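Relative poses between two hand-held grippers, and why I stopped trusting SLAM for them

Share this post | 2 comments | Print | E-mail

I've spent most of the winter on the bimanual side of Jarance, my demonstration set for two-handed manipulation. The single-gripper pipeline has been fine for a while. You record wide-angle video from the gripper, run visual SLAM over it, and get a trajectory good enough to train a policy on. Adding a second gripper was supposed to be a matter of doing that twice.

The trouble is the distance between the two hands. Each gripper's trajectory drifts a little on its own, and for one-handed tasks the policy doesn't care, as the actions are all relative to the current pose. Once one hand has to pass something to the other, any error between the two maps goes straight into the training data. I had handovers where, according to the logs, one gripper was sitting well inside the other.

I tried the obvious fix first, which was to localize both grippers against a single shared map made from a slow walk around the room. It helped, but it depends on how much each camera can see that doesn't move. White walls give you very little. Window blinds are worse, with all those identical slats, and the tracker will happily match one to its neighbour and carry on.

What I've ended up with is a small correction step I call Fehr. Each gripper carries a square fiducial marker. Whenever one gripper's camera sees the other's marker, I get a direct measurement of the relative pose between them that owes nothing to the room. Those measurements go into a pose graph as extra edges alongside the SLAM output, and the whole thing is solved offline per episode. The solver is Arnis, which I wrote for an older project and didn't want to rewrite. It isn't quick, but it runs overnight and I'm asleep then anyway.

A few details for anyone doing the same:

Detections near the rim of a fisheye image are poor unless the intrinsics are very good. I recalibrated both cameras and still down-weight anything far off centre.

Single-marker poses flip when the marker is small and nearly square-on. I keep both candidate solutions and let the graph choose, with the SLAM estimate as the prior.

The clocks have to agree. Mine didn't, and I lost most of a week thinking I had a geometry problem. An offset between the two videos looks like a calibration error whenever the hands are moving, then disappears when they stop.

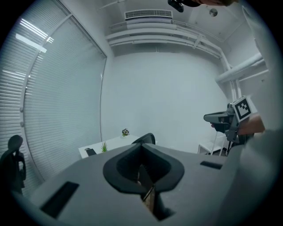 The second gripper and its marker, from the first gripper's camera.

For the evaluation I used 591 bimanual episodes. I dropped any in which the marker was never detected at all, and that left 247. That's a bigger loss than I'd like. A lot of it comes from tasks where the hands work side by side and the markers face the wrong way, so the cameras get no look at them. For those episodes the correction does nothing and you're back to the shared map.

On the episodes that survived, the handover poses now line up, and the impossible overlaps have gone from the logs. I trained the same policy on corrected and uncorrected data and ran each one on the handover task for 70 trials on the Pladen arms. The corrected version was clearly better at meeting the other hand. It was no better at the initial grasp, as you'd expect, given that the grasp only involves one side.

I haven't tested it in a second room yet, so I can't say how much of the gain is down to this one being hard on SLAM. Next job is a second marker on each gripper, angled outward, to win back some of the side-by-side episodes. If the extra weight bothers people's wrists I'll try printing it on the existing housing.

Code for the graph step will go up once I've taken the hard-coded paths out, probably in September.

Print this page | E-mail this page

Questions and corrections: use the contact form
© Jarance project notes. All rights reserved.
Back to top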